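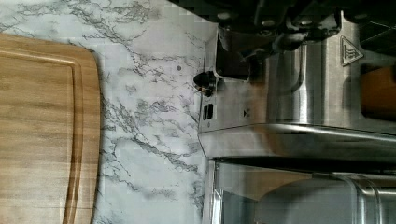

Birstead Home Robotics Club | Kit Reviews

Skurkex teaching handle: a month of making toast with it
Posted by Farah Lau, 26 Mar 2022

I've wanted a go with the Skurkex handle ever since Walter Correa brought his to the October meeting and wouldn't let any of us touch it (quite right, I'd had biscuits). It's a grip with a trigger that you hold in your own hand, and the arm copies you from across the room. You can also switch the motors to slack, take hold of the arm itself and push it through the job. I tried both ways, on the same job, on the same stretch of kitchen worktop: get the toast out of the slot and put it on the chopping board.

Setting up took me an evening, most of it spent looking for the pairing button, which is tucked under the battery door. The manual shows it on the wrong side! After that it was lovely. The handle is light, the trigger has a nice soft pull to it, and I never once felt I was fighting the thing.

I recorded 76 goes altogether. Almost 40 of those were with the handle and the rest were done by pushing the arm about by hand, which I gave up on sooner than I'd meant to. Pushing by hand is brilliant for the big slow moves over to the board, because you can feel where the elbow wants to go. Close to the toaster it's a pain. My own fingers kept getting into the wrist camera's view, and I'd be leaning over hot steel trying to nudge the gripper along by a hair. With the handle I could stand well back, watch the wrist view on my laptop and take my time.

The wrist view does take some getting used to, mind. The toaster comes up turned on its side, with the slots stacked one above the other, so for the first few goes my left and right were all over the place. Tadeo Paredes says you can turn the picture round in the settings, but I'd got my eye in by then and left it alone.
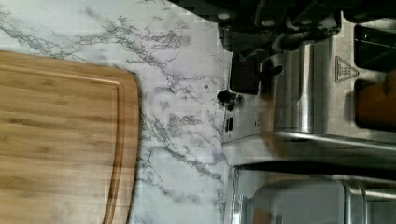 What I didn't get on with

The lag. It's tiny on a good day, but when the house wifi is busy the arm trails behind your hand, and you end up stopping and starting. Those goes make rotten teaching material, all jerks and pauses, and I binned plenty. Plug the cable in if you can bear having it across the floor.

There's also no quick way to scrap a bad go while you're in the middle of it. You have to finish, save, then hunt for it in the list. Samina Qureshi has written to Skurkex asking for a button, and I've added my name.

Battery life is fine. I got 2 evenings out of a charge.

Would I buy one? Yes, and I have. The club's copy is back in the cupboard at Bellis if you'd like to borrow it, so put your name on the sheet and please bring back the cable as well.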